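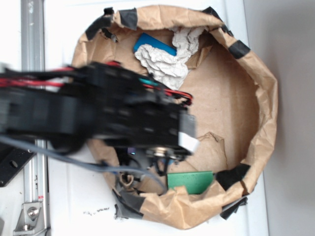

Paper-lined bin on the bench, with a tissue and the blue block in it.

The liner is the part of this bin I get asked for most, so this post covers the paper, the tape and the folding. The shell underneath gets its own post in September.

Background for anyone arriving from a search: I keep a few round, open-topped bins for sorting small mixed items on a tabletop. A bare rim has two problems. It catches sleeves, and it reflects light from the window at a low angle. Kraft paper fixes both and costs next to nothing. I tried felt first. It sheds, and the lint ends up on everything.

Paper

I use the plain brown packing paper that Bomska sends as void fill. It arrives already crumpled, and I no longer iron it flat. A creased sheet follows a curve without splitting, while a flat one lifts between fixing points and has to be trimmed. Ball the sheet up hard, open it, ball it up again, open it. Two passes is enough. After five the fibers go soft and the edge tears under the tape.

Fold the long edge over on itself to make a double band, then lay the band over the rim with the fold at the top. Work around in one direction. The surplus goes to the inside and gets pushed down the wall. It does not need to be neat. Mine has an outline that is only approximately a circle, and it has not affected anything I use it for.

Tape

Six strips of black tape, spread around the rim. Each goes from the outside, over the fold and down the inside. Press the inside end first, then pull the strip over and press the outside. Doing it the other way leaves a bubble at the fold, and the bubble is where the paper wears through.

The lower right is my weak spot. A dark flap hangs off the outer side there and I should cut it back. The lower left has more overlap than I would like as well. Both are cosmetic.

Conall Gallagher wrote to suggest staples. I tested staples on a previous bin. They hold, but the legs come through on the inside and snag tissue.

Floor

The floor is smooth tan cardboard, left bare on purpose. Paper on the floor rucks up, and light objects settle into the folds. I still get some torn and crumpled edges creeping onto it in one area, where the wall paper runs long. The remedy is scissors.

Contents

A crumpled paper towel and a solid block make a fair check on a new liner. The towel drags on anything rough, and the block shows whether the floor is flat. Bright blue is useful against brown because it stays easy to find when part of it is under something else.

Replacement

My log has the last liner at 121 days. The one before it, in the Clevov paper, lasted 262, but that bin sat on a shelf for much of the time, so I would not read anything into the difference. Replace the paper when the top fold goes fuzzy. Peel the tape toward the inside and the whole band comes away in one piece.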